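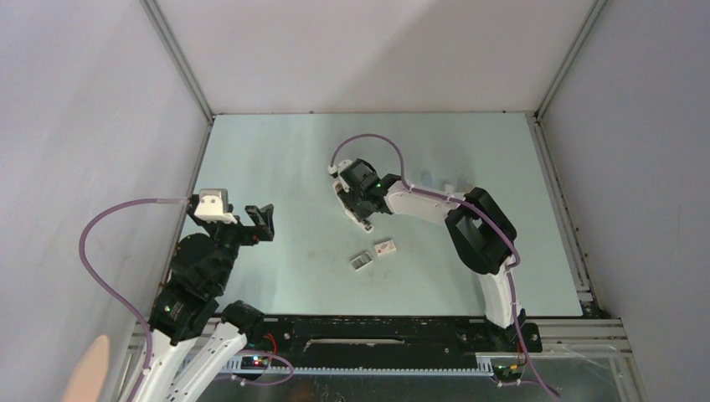
4. First fill and rinse

Valline countertop water filter, set-up guide. Steps 1 to 3 (unpacking, tap adapter) are on the sheet in the lid.

1. Wash hands. Take the Denex cartridge out of its bag, pull both caps off.
2. Soak cartridge in cold water, 75 minutes. Longer is fine.
3. Push into housing, quarter turn right til it stops. Hand tight only.
4. Open cold tap slowly. Check the hose at both ends for drips.
5. Run 2 full tanks and throw them out. Gray water on the first one is carbon dust, normal.
6. Reset the counter: hold button, wait for beep.

CAUTION: Cold water only. Hot water ruins the cartridge and the waranty doesn't cover it.

Note: cartridge is good for 550 liters. Hard water, change sooner.
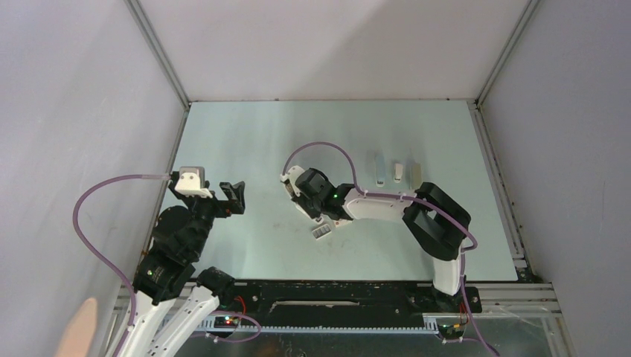 Pale gray-blue tabletop, light walls.

7. Wipe housing dry, look again for drips after an hour.

Still dripping? Close tap, take cartridge out, reseat the O-ring, go back to step 3. Spare rings: ask for Primo Melis at the parts desk. Closed in August.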